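2022-09-01

Second wash round on the fleece swatches. Same question as in June: does the Hulska pile hold its loft as well as their sales sheet claims, or are we paying for a nice hand feel on day one and a matted jacket by the first winter.

Stock on the bench: Hulska high pile in cream, the Bravo double-sided in charcoal, and the old Clirness that we used for the pullover. All cut 15 cm square, grain marked with a thread tack in one corner. I had to recut two of the Bravo pieces, as the edge had rolled and I don't trust a measurement taken on a curl.

Wash at 30, line dry, no softener. The mill wants softener left out too, for once we agree. They also want a "gentle brush" after drying. I left half the set unbrushed. If a jacket needs brushing to look like the product photo then the customer ought to be told, and I have never seen that on a care label.

Pile height after wash:
Hulska, brushed: fine, close to new.
Hulska, unbrushed: clumped at the tips, flat where the swatch had folded over itself.
Bravo, both ways: hard to tell apart. Dull but steady.
Clirness: already looked tired before we started. No real change, which says little in its favor.

The sheet from Hulska says "tested to 1000 rub cycles with no visible pilling." Visible to whom, and at what distance? No test method named, no load given. I asked in June and got the same PDF back with a new logo on it. Our own rub block showed pills on the cream at 500, small ones, mostly along the folded line. Could be our block. The felt on it is old and I would like to see it changed before anyone quotes my number in a meeting. 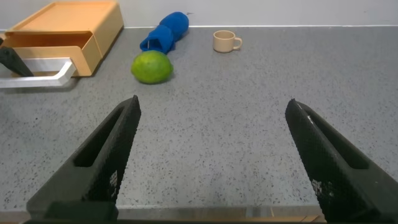 Gripper open over the speckled gray countertop.

Moved on to the cuffs. Vumurbridge sent the elastic in two widths and the narrow one is back in the running because it is cheaper. I stretched a strip of it over the form and left it overnight. It came back 28 mm wide against the 25 on the spec, so either it was wide to begin with or it relaxes sideways, and I stupidly didn't measure it before. Redo. The wide one I did measure, and it didn't move.

Contrast panel at the cuff: the nylon puckers next to the fleece whichever way I feed it. Dropping the presser foot pressure helped a bit. Longer stitch helped more, but then the flat seam gapes when you pull on it, and a cuff gets pulled on all day. The sample room says it will press out. I pressed it. It did not press out, and there is now a shiny patch on the pile side from the iron, so that swatch is only good for showing people what not to do.

Zipper tape against the boa: pile catches in the teeth about every time on the Hulska if the seam allowance isn't trimmed down. Bravo is shorter and doesn't catch. I know the cream sells the jacket. I also know which one comes back in a returns bag.

Not convinced by the plan to order the full run in Hulska on the strength of one good-looking sample. That sample had been brushed, I could see the direction of it. Would rather see a short run in each and have people wear them for a month.

To do
Change felt on rub block, rerun cream and charcoal at 500 and then go on to 1000.
Measure narrow elastic BEFORE stretching.
Ask Hulska for the test method again, in writing.
Try the nylon cut on the bias, low hopes.
Unbrushed set goes in for another wash, same settings.
Label the swatch bags properly, two of them just say "cream".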